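3/22/19
Project report, draft 2. Small toy boxes for the kids' corner at Clunodside

What we wanted: a cheap set of wood boxes and loose bits that a kid can open, fill, and shut without help. Budget was 50 dollars. Spent more on dough than planned.

Table setup. Dark table, white board on it so small parts show up. Flattened dough-like piece on the board, pinkish-red. Wooden box with the drawer behind it, red front on the drawer, something small inside to find. Oval bowl next to the box for loose stuff.

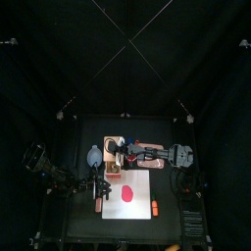
Drawer was the easy part. Kids get drawers. Dough sticks to everything though, so we switched to the Lona kind halfway thru and it peeled off better. Still want to try Primar, didnt have time.

The open box was harder. Lid is pale wood, rounded corners, long slot cut in it plus a small round hole. If the lid goes on crooked it just sits there askew and you have to turn it. We liked that, it's a puzzle for a 2 year old.
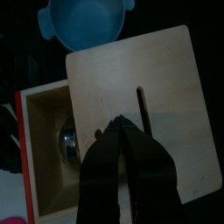

Sanding took 18 minutes per lid, way too long. Next time get them pre-cut from Benedetti and only do the edges.

To do:
- wipe scuffs off lid
- second bowl, deeper
- ask about paint, has to be teh safe kind
- write up the costs properly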